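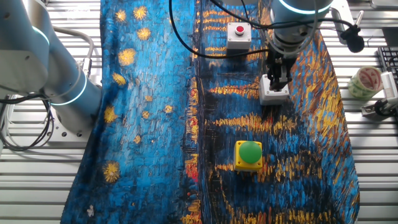

Minutes of the meeting of the Stusport games evening group, 3/2/20

Present: Loredana Benedetti (chair), Olumide Anozie, Ayane Takagi, Gualtiero Zuccaro (minutes).
Apologies: Hajar El Fassi.

1. Minutes of the last meeting
Accepted with one correction: the hall in Radberg holds 80 chairs, not 60.

2. Quiz table
Olumide has proposed the red button for the first team and the green one for the second. Ayane asked if the white box with the red button is too small for the children. It was agreed to try both at the next evening and decide after.

3. Table cloth
The Van Gogh cloth with the stars over the river was discussed. Loredana likes it very much. Gualtiero finds the pattern too busy under the buttons – he would prefer a plain one. Vote: 2 for keeping it, 1 against, 1 abstention. The cloth stays. Ayane will iron it, as it has wrinkles.

4. Money
The group has 400 euros. A second plain cloth will not be bought before August.

5. Other matters
Hajar has written that she can bring the question cards. The key of the cupboard is with Olumide.

The meeting was closed at 8 in the evening.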